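Ticket: Desktop shuts off after a few minutes, then will not restart right away
Opened by: Iddrisu Atinga
Assigned to: Theophilus Appiah
Product: Quartey tower, front desk
Status: Waiting on parts

Monday, 9:10 -- Iddrisu Atinga
The tower at the front desk powers off on its own. No blue screen, no warning. If I press the button right away the fans spin for a second and stop. After a break it boots and I get into Windows, then it goes off again. Already tried a different outlet and a different power cord.

9:42 -- Theophilus Appiah
Please go into the BIOS after the next restart and read me the CPU temperature. Leave it on that screen and tell me what it climbs to.

10:15 -- Iddrisu Atinga
It said 67 when I got in. It was at 86 when it went off.

10:31 -- Theophilus Appiah
Too high for a machine sitting in the BIOS. Bring it over and I'll open it up.

1:20 -- Theophilus Appiah
Side panel and cooler off. Photos attached to the ticket.
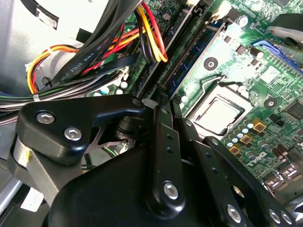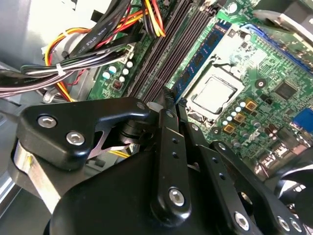
Inside of the case, green motherboard.

The old thermal paste had gone hard and chalky and most of it stayed on the cooler. One of the four push pins on the cooler was cracked, so that corner was never pulling down. Fan is fine on the bench, spins up to 1,000 and holds.

I also reseated the memory while I was in there. No change expected from that, but it is one less thing to ask about later.

Do not power this machine on until the cooler is back -- there is a note on the button.

1:48 -- Iddrisu Atinga
OK. Do I need to order a new power supply too? The Grorkov label on the old one says 300 watts.

2:05 -- Theophilus Appiah
No, leave it. I put the tester on it and all the voltages were in range. Ordered a push pin set and a tube of paste from Sesasell. Will refit the cooler when they get here and run it for an hour before it goes back to you. Use the spare laptop until then.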